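Drandier Household Budget Panel: data card

Monthly take-home pay, prices and spending for low-income households, kept as plain CSV files.
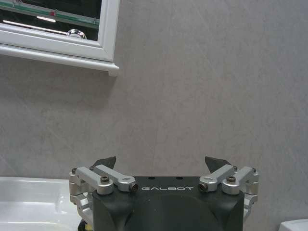
What the data covers

The panel follows households in two towns, Vosatby and Hegyi, where the main earner is paid at or below the local minimum rate. It was set up to look at one question: when the income tax threshold moves, how much of the gain is still there after prices have gone up.

There are 202 households in the Vosatby part and 103 in the Hegyi part. The Hegyi part started later and has no entries before its first January, so the two should not be pooled for the opening year.

Files

households.csv has one line per household, with town, household size, number of earners and type of tenancy.

pay.csv has one line per earner per month, with gross pay, tax, other deductions and net pay.

spending.csv has one line per household per month, split into food, rent, fuel, transport, school costs, washing and toiletries, and other.

prices.csv holds the shop prices used for the local index. It has around 3000 lines.

All files are UTF-8 with a header row. The join key is hh_id, except in prices.csv, which joins on town and month.

How it was collected

Pay figures were copied from payslips where the household had them. Where there was no payslip the earner gave the amount, and the column source is set to "stated". Stated amounts tend to be rounded, and in Hegyi they make up a large share of the casual work.

Spending comes from a paper diary filled in at home and typed up at the end of the month. Shop prices were noted in the same shops each month. If a shop closed, the nearest one selling the same goods took its place and the column shop_changed was set to 1.

Real pay

The column net_real in pay.csv is net pay divided by the town index, with the first month of each town as the base. The index weights are fixed and come from the first year of diaries. To try other weights, edit weights.csv and run the Balido script again:

balido build --town all --weights weights.csv

The script needs version 2 or later of Balido. Earlier versions read empty cells as zero and will pull the averages down.

Known problems

Rent is missing for households living with relatives. It is left blank on purpose.

Bonus pay is booked in the month it was received, so December looks high for shop and warehouse staff.

Some fuel entries in Vosatby cover two months of prepaid electricity. They have not been split.

Households that moved out of the area were dropped from the month of the move and not replaced.

What it should not be used for

The panel is not a random sample and gives no national figures. It leaves out the self-employed, so it says nothing about market traders or small farmers. Please don't try to match records to real people.

Licence and changes

Free to use and share with credit to the Drandier Household Budget Panel. Corrections are listed in CHANGES.txt, newest first. If you find a wrong figure, open an issue with the file name, the hh_id and the month.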